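How to put a motion before your association's general assembly

Many people join an association, pay the fee every year, and never use the right to propose something. I was also like this. When I became a member of the Clulbridge tenants' association, I thought that only the board may write motions. The bylaws said something different, and since then I have helped several neighbors to write theirs. The steps are not difficult, but the order is important.

Read the bylaws first

Ask the secretary for the current text. In our case the copy on the website was two versions old. Look for the article with the title "General assembly" or "Meetings of members" and write down the deadline for motions, the number of signatures, and the majority that is needed. A motion that changes the bylaws usually needs a higher majority than a normal one. With us, a motion must have 9 signatures and must arrive three weeks before the meeting.

Write one decision in one sentence

The text of the motion should begin with "The assembly decides" and then say who must do what, and until when. Our first motion was this:

"The assembly decides that the board publishes the minutes of every board meeting within nine days."

Put your reasons on a separate page. If the reasons are inside the motion, members will vote about your reasons also, and the discussion becomes long. One page of reasons is enough.

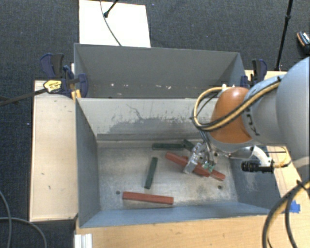
Can I collect the signatures by email?

It depends on the bylaws. If they say "in writing" and nothing more, ask the secretary to confirm by email what is accepted, and keep the reply. If you get no reply in time, collect the signatures on paper.

Collect the signatures

Print the full motion at the top of every signature sheet. A sheet with names only can be refused, because it does not show what the people signed. Ask for the name in clear letters, the member number and the signature. Collect a few more than you need, as it happens that a person has not paid the fee and does not count.

Hand it in

Bring the papers to the secretary yourself and ask for a receipt with the date on it. Aicha Salem, who was secretary when I handed in my first one, stamped my copy also, and this copy was useful later when the agenda came out without our motion.

Speak for it at the meeting

Our chair gives the proposer 3 minutes. Prepare 400 words at most and read them aloud at home with a clock. Read the motion first, then give your strongest reason. If somebody proposes an amendment, ask for the exact words in writing before you say if you accept it.

After the vote, check that the minutes contain the complete text of the motion and the result in numbers. If something is missing, write to the secretary before the minutes are approved.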